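Progress report to the Ogola Fund
Project: Kitchen task demonstrations for robot learning (Bilora)
Reporting period: to the end of December
Prepared by: Gladys Ondieki, project lead, Avildale

1. Summary

Collection of simulated kitchen demonstrations is on schedule. At the close of the period we held 2620 accepted episodes across 18 task types. The work on drawers and cupboard doors is behind the rest and will carry over into the next period. Spending is within the approved budget and no variation is requested.

2. Work completed

All episodes are recorded in Irkus, our simulated kitchen program. An operator drives the arm with a hand controller and the software logs the joint positions, the gripper state and the camera views at each step. Every episode is paired with a short written instruction in everyday language, such as "close the bottom drawer" or "put the cup next to the toaster".

We now have nine kitchen layouts in regular use. They differ in benchtop finish, cupboard colour, and where the appliances and loose items are placed. The arm's starting position is also varied, so the wrist camera often begins an episode at an angle to the bench with some objects only partly in view. Models trained on the first batch did poorly whenever the starting view was not square to the bench, and the variation was brought in to deal with that.
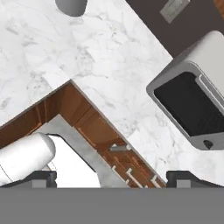

Figure 1. Simulated view over a marble benchtop and timber cabinet, gripper fingers apart.

Each episode is replayed by a second operator before it is accepted. Episodes are rejected if the task is not finished, if the arm passes through a solid surface, or if the written instruction does not match what was done. Most rejections this period were for the last of these. We have rewritten the operator notes and now ask that the instruction be read aloud before recording starts.

3. Issues

Drawer tasks remain slow. Thin handles are hard to grip with the current controller settings and operators often need several attempts. We lowered the closing speed of the gripper in December, which helped, but a drawer episode still takes nearly 60 seconds to record.

Storage was short for part of the period while older episodes were being converted to the new file layout. The conversion has finished and the originals have been moved to the archive drive.

4. Next period

Finish the drawer and cupboard door tasks in all layouts.
Train a second model on the full set and compare it with the first.
Begin recording two-step tasks, starting with opening a drawer and placing an item inside.
Send the Fund a sample set of episodes with the operator notes.

5. Staffing

There were no changes to the team. Operator hours will stay at the current level until the drawer work is done, and will be reviewed after that.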